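Courier pay and the Nindach platform work ordinance: frequently asked questions

Last updated 4 October 2019

What does the ordinance cover?

It covers delivery work arranged through an app inside the Nindach city limits. Food, groceries and small parcels are included. Passenger rides are not, because those are licensed by the state and the city has no power over them.

Does it make couriers employees?

No. The ordinance does not change anyone's employment status. You can still be an independent contractor and be covered by it. Several people asked for a reclassification clause at the hearings, and the city attorney's view was that it would have been struck down.

Which apps have to follow it?

Any platform with 59 or more active couriers in the city. Toveo and Plorkia are both over the line. Sowerby was under it when the ordinance passed but has been signing people up since March, so check the city's list before you assume you are not covered.

What counts as an active courier?

Someone who completed at least one paid delivery in the city during the previous calendar quarter. Having an account you never use does not count.

What is the pay rule?

Platforms must pay a minimum amount for each hour between accepting an order and dropping it off. Tips are on top and can't be used to reach the minimum. Time spent logged in and waiting is not paid under the current text. This was the most argued point in the draft, and it may come back when the ordinance is reviewed.

How do I know if I was paid correctly?

The platform has to give you a weekly statement showing each order, the time you accepted it, the time you finished and what you were paid. If you work for two apps you will get two statements. Hours on one app do not count toward the other, even if you carried both orders on the same trip.

My account was shut off. What can I do?

You are entitled to a written reason and a review by a person. Ask for both through the app's support page and keep a copy of what you sent. If you hear nothing, file with the city labor office. The office can order back pay and can fine a platform up to 600 dollars per violation. It cannot force a platform to give you your account back.

Do I need a lawyer to file?

No. The form is four pages long and available in English, Spanish and Chinese. Ferdinand Imhof and Yanling Yan go through forms with couriers at the association's office. Bring your phone and your most recent statements.

Can a platform punish me for filing?

Retaliation is prohibited. That includes closing your account, moving you down the order queue or blocking you from busy zones. Queue position is hard to prove, so take dated screenshots before and after you file.

How many complaints have there been?

The labor office reported 394 in the first year. Most were about missing or late statements. Account closures came second.

Who wrote the ordinance?

The council's labor staff wrote the first draft. The couriers' association turned in a petition with 1,847 signatures in support, and the platforms submitted their own version, which dropped the pay rule and kept the statements. The final text is closer to the first draft.

I deliver by bike. Are my costs covered?

There is no separate payment for repairs, gas or phone data. The hourly minimum is the same for cars, scooters and bikes.

When will it be reviewed?

The council has to look at it again two years after it took effect. Written comments are accepted at any time and are kept on file for the review. 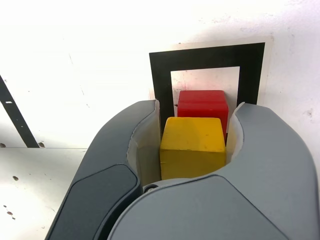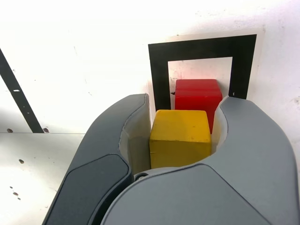
Comments

Chunhua Tian: The answer about two apps should say what happens when the orders overlap. I had a Toveo order and a Plorkia order going at the same time and the labor office told me each company owes the full minimum for its own order, even for the minutes that were the same. I had assumed they could split it.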